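About Istlow

Istlow makes control hardware and firmware for connected homes: wall panels, radio bridges and the software that links them.
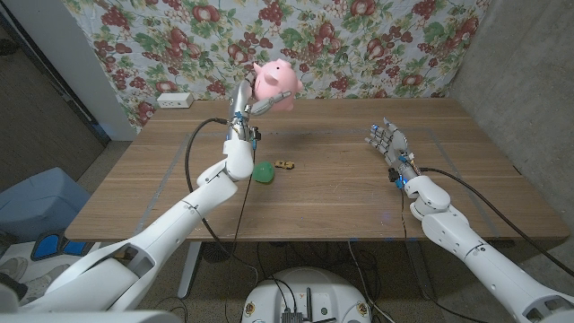 Lina Hakim wrote to us after her first winter with the system that the lights and the thermostat had kept working through a two-day internet outage, and that she would like the same from her door lock. The lock module was added to the product line the following February.

Her request matches how the system is designed. Every Istlow installation runs its schedules and rules on a bridge inside the house. An internet connection is needed for remote access, firmware downloads and voice services supplied by other companies. It is not needed to turn on a lamp.

What we make

The Vetier bridge is the main controller. It connects to the home router by cable and stores all device settings in local memory. One bridge supports up to 92 paired devices. In larger houses, 2 bridges can share a single configuration, with the second taking over if the first loses power. Rules are written in the app or on a computer in the same network.

Montoya is our wall panel. It fits a standard single-gang box and needs a neutral wire. The panel has four physical buttons and a small display that shows the current room temperature and the name of the active rule. Each button accepts a short press, a long press and a double press. There is no microphone in the panel.

Nernell is the firmware that runs on both products. Updates are signed, and the bridge rejects any file with a signature that does not match. Owners can install updates by hand or set a time window for them. The previous version stays on the device and can be restored from the service menu.

How we test

New firmware is run against a set of 488 test cases before release. These cover pairing, power loss, router replacement, clock changes and recovery from a full memory. Radio range is measured separately, in a furnished house with plaster walls – open-air figures are of little use to a buyer. Known faults are listed in the release notes with their workarounds.

Company

Istlow was founded by Qusai Sfeir, who wrote the first version of the bridge software and still leads firmware development. Design, testing and repair are handled in the same building. Circuit boards are assembled by an outside contractor and programmed by us.

Support

Requests are answered by the repair and testing staff. Please include the serial number from the underside of the bridge and the firmware version. For panels, include the wiring type if known. Error 2305 means that the bridge and panel are running different firmware versions – update the bridge first, then the panel.

Page last revised Apr 5, 2024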